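Keslow Towers pre-sale: second delivery date pushed, anyone else holding a contract?

Forum: Condos and New Construction > Buyers
Page 1 of 1

ledgerstone_44
Posted Monday, July 1, 2024
Got the letter Friday. Occupancy on the 19th floor is moved again, this time to "first quarter," no month given. That makes two pushes since I signed. The first letter blamed the elevator supplier. This one says "coordination of finishing trades," and I don't know what I am supposed to do with a phrase like that. I rang the sales office on Mackay and got a woman who told me most buyers were "very understanding." I asked how many buyers there were and she said the building was nearly sold out.

So that's my real question. Is it? Because the sign out front has said 90% SOLD since before they poured the parking levels, and they are still running open houses every weekend with the little flags out. 188 units in the building according to the permit. If 90% were gone you'd have 19 left and I would not expect flags.

Anyone else holding a contract, what did your letter say?

mlevchenko
Same letter, same wording, 11th floor. Mine was signed by Euan Yule, "Director of Client Experience." Was yours?

ledgerstone_44
Yes. Yule. Signature is a printed one.

tworooms_and_a_den
I'm going to be the boring one. Delays on towers are normal. I bought in the first Kominmont building and we were seven months late and everybody was furious and then we moved in and it's a good building. Concrete floors, I can't hear a thing. I'd buy from them again. People come on here in the last stretch before delivery and lose their heads.

hollis_b
Seven months late with the rent you were paying somewhere else the whole time. Did they cover it?

tworooms_and_a_den
No, and the contract said they wouldn't. I read it before I signed.

hollis_b
Lovely. So it's a good deal for whoever wrote the contract.

ledgerstone_44
I read mine too. What it says is that the developer can move the date for reasons "beyond its reasonable control." Finishing trades are people they hire. I'd like to hear how that is beyond anybody's control. My notary says it's arguable and then charged me for the word arguable.

mlevchenko
About the sold numbers. I went to one of the open houses in February pretending I was new. The agent had a wall board with colored stickers on it, red for sold, yellow for reserved. I asked what reserved meant and he said a refundable deposit. Refundable for how long? He'd have to check. There was a lot of yellow on that board, more of it the higher up you looked.

The penthouse row had no stickers at all, and when I pointed to it he said those were "marketed separately." Fine, but are they in the 90% or out of it? He'd have to check that too.

ledgerstone_44
This is exactly it. If you take the penthouses out of the bottom and leave the yellows in on top you can get any number you like.

i_seul_shim
I work in leasing, another company, another part of town, so take this for what it's worth. "Sold" on a sign has no fixed meaning that I've ever seen enforced. I've seen firm sales, I've seen reservations, I've seen one building where it included units the developer's own rental arm was keeping. What matters to you is whether the construction lender released the next draw, and you won't find that on a sign. Ask in writing how many firm contracts exist. They may refuse. If they refuse in writing you've learned something for the price of a stamp.

hollis_b
Rental arm. That would explain the Sirkitz listings.

ledgerstone_44
What Sirkitz listings?

hollis_b
Look up the address on a rental site. Sirkitz Residential is taking names for one-bedrooms in your building. Has been for a few weeks. I count 21 ads.

ledgerstone_44
I just looked. I'm sitting here with my coffee going cold. They have the same kitchen renderings I was shown. "Brand new, never lived in." Same floor as mine, two of them.

tworooms_and_a_den
Investors rent units out. That isn't a scandal, it's what investors do. You want a building with no renters, go buy a house.

mlevchenko
An investor rents out one unit, maybe three. One company with 21 ads before anybody has keys is a different animal. And the disclosure package I have says the building is "intended principally for owner occupants." I underlined it at the time because it was the reason I picked this one over the one by the canal.

tworooms_and_a_den
"Intended." "Principally." Come on. You underlined the two words that let them off.

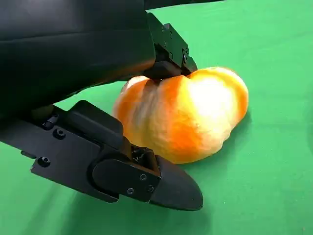 And 21 out of 188 is still principally owners by any arithmetic. I'm not defending them on the date, I think two pushes is one too many. I'm saying pick the thing you can win. You can't win on who lives next to you.

mlevchenko
You can if it changes what my lender thinks of the building. Mine asked for the owner-occupancy ratio before they'd hold my rate. I gave them the number from the package. Now I don't know if that number was true.

i_seul_shim
That's a fair worry. Some lenders do get fussy past a certain share of rentals. Call yours before they call you.

sorcha.ogilvie
New here, 6th floor, found this by searching for the finishing trades line to see if it meant anything. I got a different letter! Mine says the lower floors are still on schedule and asks me to book my walk-through. Not signed by Yule, signed by somebody in "Deliveries." Should I be happy or worried?

ledgerstone_44
Can you tell us what date they gave you?

sorcha.ogilvie
It says end of summer. Also no month, now that I look at it.

hollis_b
End of summer is a season, they gave you a season.

tworooms_and_a_den
Lower floors always go first. In our building they handed over up to the 8th and kept working above. There was dust in the elevator for months and the moving pads stayed up so long I'd forgotten the walls were gray. Go to the walk-through, Sorcha. Bring tape and a level. Run every tap at the same time. Don't let them tell you to put scratches on a later list.

sorcha.ogilvie
Thank you, I will. They say I get 45 minutes. Is that enough?

tworooms_and_a_den
For a one-bedroom, barely. Stay until you're finished.

hollis_b
And don't sign the completion form on a promise. My sister signed with a balcony door that wouldn't latch and it took them a year.

ledgerstone_44
If she takes possession while the upper floors are unfinished, is she paying condo fees on the gym and the roof terrace? Because those are at the top and I can see from the street they haven't started the terrace.

i_seul_shim
Depends on the declaration. Usually yes, full fees from possession, whether the amenities are open or not. Worth asking for a reduction. I've seen it given, once, when enough owners asked on the same letter.

mlevchenko
I'd sign that letter.

sorcha.ogilvie
So would I, I suppose, but I don't want to annoy them before the walk-through.

hollis_b
They have your deposit. Being nice to them gets you what, exactly?

tworooms_and_a_den
It gets you the site super picking up his phone. I'm serious. I was polite to ours for a year and he came up himself on a Sunday when the dishwasher leaked.

hollis_b
A new dishwasher leaked and you're grateful.

tworooms_and_a_den
Ok.

ledgerstone_44
Back to the number, because I've now had an answer. I emailed the sales office asking how many firm contracts, using I-seul's wording. Reply came the same afternoon, which surprised me. Quote: "We are pleased to confirm that 167 residences have been spoken for." Spoken for! I asked for contracts.

mlevchenko
167 and 21 is 188.

ledgerstone_44
Yes. I saw that as well.

mlevchenko
So everything that isn't spoken for is up on Sirkitz, or it's a coincidence.

i_seul_shim
Careful. One ad can cover several units of the same layout, and one unit can be advertised twice. I wouldn't put that sum in a letter to anyone. I would ask them directly whether Sirkitz is connected to the developer, and I'd look up the directors in the business registry. It costs nothing to search.

tworooms_and_a_den
Agree with that. And 167 out of 188 is just under 89%, so if it's real the sign is rounding up by a hair. That's not the lie you thought it was.

ledgerstone_44
If it's real. If "spoken for" means the yellow stickers then it isn't 89% of anything. And I'd like to know how the sign said 90 two years ago and the number today is lower than that. Did they unsell some?

hollis_b
People backing out after the first letter, probably. Which they won't tell you, as that might make other people back out.

tworooms_and_a_den
Or the sign was puffery from the start. I'll give you that one.

mlevchenko
I'm looking up the registry tonight. Does anyone know if Sirkitz is one word or if there's a numbered company behind it?

hollis_b
The footer on the ads has a numbered company, very small print. Scroll all the way down past the map.

ledgerstone_44
Sending you a message, Myroslav. I have the full disclosure package scanned, including the schedule at the back with the related parties, and two of the pages are so faint I can't read them. Maybe yours came out better.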